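Prüfliste Greifarm, Projektkurs Robotik
Arbeitsgruppe Zurthorpe, Aufgabe "Küche"
Durchgesehen von: Dwayne Pettigrew
Datum der Prüfung: Montag, 15. Januar 2024

Vor dem Einschalten

1. Not-Aus gedrückt und wieder entriegelt: in Ordnung.
2. Kabel am Handgelenk mit Zugentlastung: in Ordnung. Kabelbinder nach der nächsten Probe tauschen.
3. Schrauben am Greiferhalter auf festen Sitz geprüft: in Ordnung. Bitte nicht mit dem Akkuschrauber nachziehen.
4. Greiferbacken auf Risse und Grate geprüft: keine Risse. Kratzer und abgeriebene Stellen auf beiden Backen, rechts dazu kleine Kerben nahe der Spitze. Weiter verwendbar, im Oktober neu beurteilen.

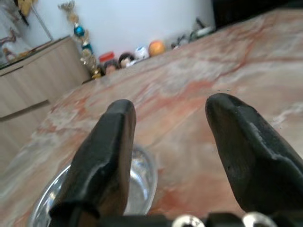 Zuletzt geändert: 18.01., 16:31 Uhr

Arbeitsfläche

5. Edelstahlschüssel steht auf der Marmorplatte im Greifbereich: ja. Die glänzende Platte spiegelt, deshalb Schwellwert der Erkennung vor dem Start prüfen.
6. Gegenstände an der Wand außerhalb der Fahrbahn: Figuren, rotes Deckelglas und Orange bleiben hinten stehen. Der Arm darf die Linie davor nicht überfahren. Grenze in der Software Clallbridge eingetragen, Test steht aus.
7. Girlande in der Ecke: Abstand beim Schwenk nach links beachten. Schwenk vorerst nur im Schrittbetrieb.

Probelauf

8. Öffnen und Schließen ohne Last, 4 Durchgänge: in Ordnung.
9. Langsamfahrt bis über die Schüssel: Programm 189 verwenden, die ältere Fassung ist gesperrt.
10. Zweite Person am Not-Aus: Pflicht, auch bei kurzen Versuchen.

Offen: Punkt 6. Freigabe für die Gruppe Lindgren erst nach Unterschrift.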